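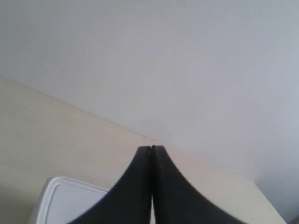

Does the color of the walls change how bright people think a room is?

It changes the answer quite a lot in rooms with poor daylight and very little in rooms with good daylight.

Figure 3. Pale gray wall with a light beige tabletop. The wall runs from a slightly greenish gray at upper left to a cooler blue-gray toward the right.

4. Wall color and judged brightness

4.1 What we asked

The earlier sections dealt with meter readings. This one is about what people said. Same flats, same rooms, no meter in sight when the questions were put. Tenants in the Fancombe and Harawira blocks were asked to rate the main room on the Stavetti brightness scale, first with the blinds fully up and then with them half down. The scale runs from 1 to 15, with 15 the brightest. We kept the original wording except for "gloomy," which people kept wanting to talk about, so that went to "dim."

Each tenant did the rating sitting down, in whatever seat they normally use. Not the middle of the room. Previous work puts the person in the middle of the room and we think this is a mistake, people do not live in the middle of the room. They live on the couch, at the kitchen table, in the one chair by the radiator. A north-facing room judged from the window seat is a different room.

Walls were sorted into off-white, pale gray, cream and "other." Other is a bad category. It holds one deep green, several two-tone rooms and a terra cotta that the tenant was very proud of. We report it but draw nothing from it.

4.2 Plain walls are not one color

A problem for the sorting. Pale gray paint takes on whatever is near it and whatever light there is, so a single coat can look green at one end and blue at the other. Figure 3 gives the idea. Raters asked to name the color of a wall like this do not agree with each other, and some do not agree with themselves when asked again after lunch. Cream is much steadier. Off-white sits in between.

We went by the paint record where the landlord had one. Harawira has good records. Fancombe has a binder, with gaps, and for the missing flats we matched against the Irer fan deck held flat to the wall at shoulder height. Two raters, and a third when they split. The third was needed far more often for gray than for anything else. Sheen was not recorded at the start and should of been; it was added from 4/6/18 onward, so the sheen results cover only the later visits.

4.3 Results

In rooms with strong daylight the wall color made almost no difference to the rating. Blinds up, south side, upper floors: everyone says bright. Cream, gray, off-white, all bunched together at the top of the scale.

Low daylight is where they come apart. On the ground floors, blinds half down, off-white and cream rooms were rated 3 points higher than gray ones with matching meter readings. That is a big gap for rooms that the meter says are the same. The gap held in both blocks, and it held when we dropped the rooms with dark floors. It shrank when we dropped rooms with a lamp already switched on, and we are not sure what to make of that. Could be the lamp. Could be that people who turn a lamp on in the daytime already think of the room as dark, and rate it that way whatever the paint.

Cream against off-white: no clear difference. We expected off-white to come out ahead because it reflects more. It did not. Several tenants in cream rooms used the word "warm" without being prompted, and warm and bright may be getting mixed up on a one-line scale like this. The Stavetti scale was built for offices and has no separate item for warmth. Somebody should fix that.

Ceiling height mattered less than we thought. Ditto the number of windows, once total glass area is in the model. Large pale furniture helped the gray rooms a little, a light table close to the wall especially, but the effect is small and we would not lean on it.

4.4 The January visits

A short round of repeat visits was made in January, in 8 flats, all ground floor. Low sun, wet windows, most people home with the heating on. Ratings fell in every room, as you would expect, and fell furthest in the gray ones. The order of the colors stayed the same. One room had been repainted from gray to cream between visits and its rating went up while the others went down. One room proves nothing, but the tenant had things to say about the landlord's choice of gray, and several neighbors have now asked for the same paint.

4.5 Limits

Tenants knew the study was about light. They were told so on the consent sheet and there was no good way around it. Ratings may be pushed up or down by how people feel about the flat in general: rent, noise, damp. We asked about damp but not about rent.

The meter was not set below 1,000 lux steps in the first week at Fancombe, a setup error, and those readings are too coarse to match on. They are left out here. The ratings from that week are kept in the appendix for anyone who wants them.

No children were asked. No one rated after dark. Evening brightness is realy a question about bulbs and would need its own visit, its own questions, and a scale that does not start from the window. Section 5 takes up the bulbs.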